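Household Notes: Plugs, Adapters and Extension Leads

Updated Jan 10, 2024

Most homes own more chargers and leads than sockets. The notes below cover sorting, checking and storing them, and the safe loading of extension leads. They apply to British 230-volt wiring and three-pin sockets unless stated.

Checking the rating

Every extension lead sold for use here should carry a maximum load, marked on the underside of the socket block or on the reel. For a 13-amp lead this is close to 3000 watts. Add the wattage of everything that will be switched on at the same time and compare the total with the marking. A fan heater and a kettle together will exceed it. Phone chargers, lamps and a radio will not.

Wattage is printed on the rating plate of the appliance. Where only amps are given, multiply by 230. Where only the output of a charger is given, use the input line instead, as the output figure refers to the low-voltage side.

The fuse in the plug protects the flexible cord. Fit a 3-amp fuse for appliances up to 700 watts and a 13-amp fuse above that, unless the maker's instructions give another value. A replacement fuse of a higher value than the original should not be used to cure repeated blowing. Repeated blowing is a fault and the appliance should be taken out of use. 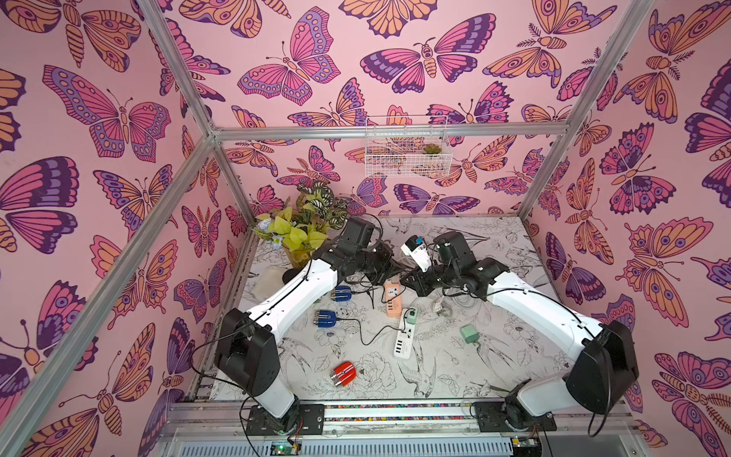
Can one extension lead be plugged into another?

It should be avoided. Each joint adds resistance and a further point where a plug can work loose, and the first lead carries the load of everything after it. Buy a single lead of the right length, or have another socket fitted.

Reels

A cable reel has two ratings, one for use fully wound and one for use fully unwound. The wound rating is much the lower. Heat cannot escape from the inner turns, and the insulation may soften well before the plug fuse blows. Many reels have a thermal cut-out, which should be treated as a last protection. Unwind the reel completely for heaters, pressure washers and power tools, and lay the spare cable in wide loops on a dry floor.

Coiling and storage

Cable damage in the home usually starts at the ends, where the cord enters the plug or the charger body. Pull on the plug, never on the cord. Do not wind a lead tightly round its own charger; leave a slack loop of a few centimetres before the first turn.

Coil long leads in loops 37 cm across, giving the cable a half twist between finger and thumb with each turn so that it lies flat. Secure with a fabric tie. Wire ties and elastic bands both mark the sheath over time. Hang coils on a broad peg; a nail puts the whole weight on one point.
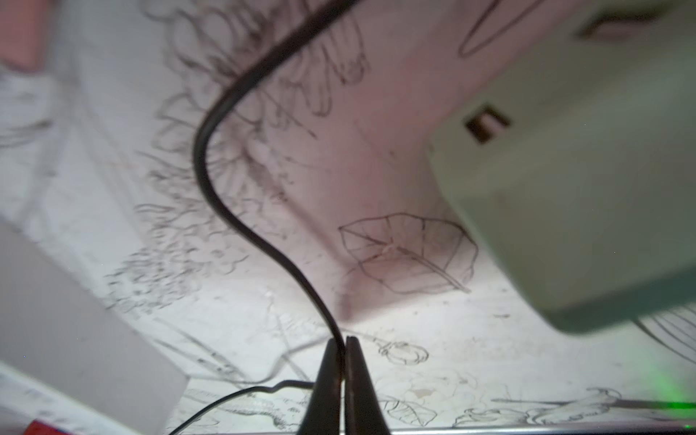 A reader in Saltuvik writes that over-and-under coiling, with every second loop reversed, gives less trouble on leads longer than 11 metres. The cable then pays out straight without having to be turned by hand. The reader adds that the free end must not be passed through the coil, or the result is a row of knots.

Sorting the charger drawer

Empty the drawer once a year. December is convenient, before new equipment arrives. Put each charger with the device it serves and label it on the body with the device name and the output voltage. A paper label under clear tape lasts well. Flag labels on the cord tend to catch and tear.

Unmatched chargers can be kept if the output is legible and the connector is a common one. Discard the following:

Any charger with a cracked or loose casing
Any charger with bent, blackened or pitted pins
Any charger that hums, smells or becomes too hot to hold
Any charger with no rating marked on it
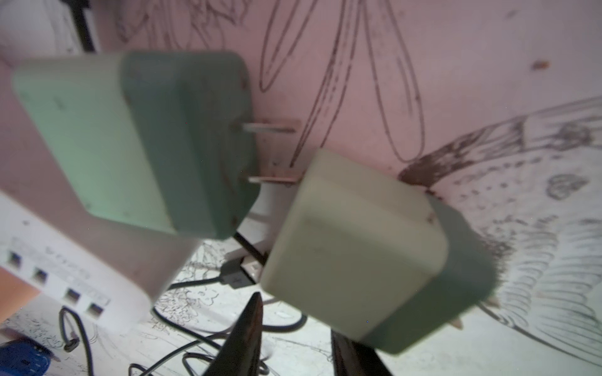 Travel adapters need a separate box. An adapter changes the shape of the pins only and does not alter the voltage. Check that the appliance is marked 100–240 V before using it in a country with a lower supply. Hair dryers and travel irons are often marked for one voltage alone.

Cleaning

Unplug first. Wipe casings with a cloth wrung out in warm water with a little washing-up liquid, then with a dry cloth. Keep moisture away from the pins and openings. Sticky residue from old labels comes off with a small amount of surgical spirit on cotton wool. Allow 8 hours' drying before use if any water may have got inside a socket block, and replace the block if there is any doubt.

Disposal

Chargers, leads and adapters count as small electrical waste and should not go in the household bin. The Dadbridge recycling point takes them in the small appliances container. Remove fuses that are still sound and keep them, sorted by value, in a lidded tin.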